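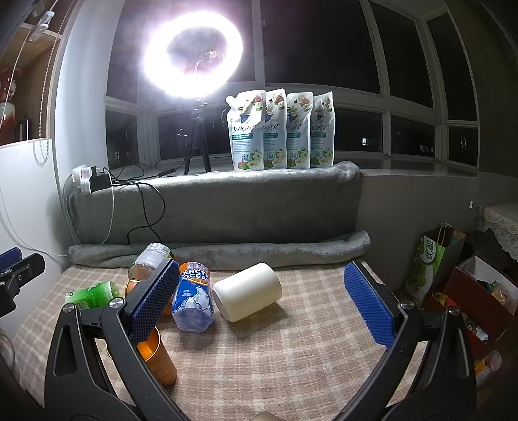 Search this site Go

Print this page | E-mail this page

Handout 4: Notes for the visit to Drirnelik

Read these before the visit in February and bring them with you. The write-up is due at the next class meeting after we get back.

Who we are visiting

Drirnelik builds gripping tools and collects the demonstrations used to train robot arms. Its workshop is in Dirdale, on the upper floor of the Yimer building. The visit has two parts: a short talk on the Civura project, then a demonstration in which you will each get a turn with a hand-held gripper.

What Civura does

In the Civura project a person does a household task with a gripper held in the hand, and a camera on the tool records what the jaws do. No robot arm is present while this happens. The recordings are used later to train a program that moves an arm with the same kind of jaws. The person's hand does not touch the objects, so the program only learns from motions the jaws can make.

One recording of one task is called an episode. Drirnelik asks for 300 episodes of a task before training starts. The task set we will be shown has 1237 episodes in it, spread over several kinds of rooms.

Terms you should know

Aperture – the distance between the two jaws. It is recorded along with the video.

Pad – the part of the jaw that meets the object. The textured pads have a fine grid pattern and are replaced when they wear down.

Clutter – other objects close enough to get in the way of a grasp. A cup, a bottle and a can lying together on a cushion are harder to pick from than the same three set apart on a table.

Compliant surface – one that gives under load, such as a cushion or a blanket. The object can sink or roll when a jaw presses beside it.

Things to watch for

Clear plastic. A camera sees the background through it, and the edge of a bottle can be hard to find. Compare it with a printed label, which is easy.

Shiny metal. A bright lamp behind the work puts highlights on a metal cup, and the highlights move when the camera moves. Ask how the team handles this at night, when the windows go dark and the lamps do most of the lighting.

Approach angle. A cup standing up can be gripped across the rim or around the body. A cup on its side leaves different choices. Try both during your turn and note which one slipped.

Speed. Most people start too fast. The staff will ask you to slow down and to pause before closing the jaws.

For the write-up

Two pages, typed. Describe one grasp that failed and say what you think caused it. Then pick one household object that was not used in the demonstration and explain what would make it easy or hard for two flat pads. Lab 3 uses the same terms, so keep this sheet.

Questions about the visit: see the course office, 9:00 to noon.

Contact | Copyright, course materials for enrolled students | Back to top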